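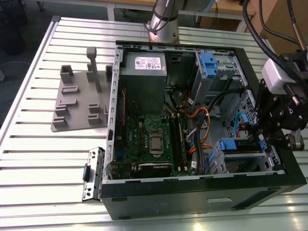

An open desktop computer tower on a slotted aluminium worktable.

Soriano School to hold autumn Open Day in October

Soriano School in Bimham will open its doors to families for its autumn Open Day on a Monday in October, starting at 9.30am.

Visitors can see lessons in progress across the lower and upper schools, meet teachers and have lunch in the dining hall. Pupils from Year 9 will lead the tours, which leave from the Flornico Building every half hour. The last tour sets off at 2pm.

The school has 1,596 pupils on roll, with 149 places available in Year 7 next September. Staff will be on hand to talk about admissions, bus routes and bursaries – application forms can be collected on the day or requested from the school office.

There are 54 after-school clubs this term, including chess, netball, Spanish and computing. Several will run short taster sessions in the sports hall from 1pm.

Headteacher Bienvenido Magbanua said: "Parents often ask what an ordinary day is like, so the timetable will run as usual. Come into the classrooms and talk to the children."

Entry is free. Families should book a tour through the school office. Parking is available at the Zundmont Road entrance.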